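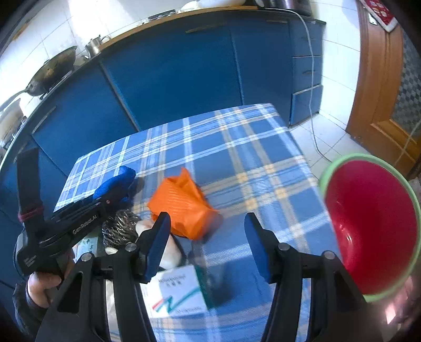
If a hand-held gripper drops thin cartons, check the pads before you change any settings. Error 2223 only tells you the jaws lost contact.

1. Power down and keep fingers clear of the linkage.
2. Wipe both pads and look for a lifted edge.
3. Close the jaws on a box 6 times. If it slips, go to the Kadard setup page and rezero. 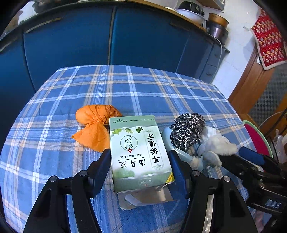 Open-ended carton between the jaws, torn flap toward the gripper.

Still slipping? Send the log to Ryan Pearce.

We use cookies. Accept | Settings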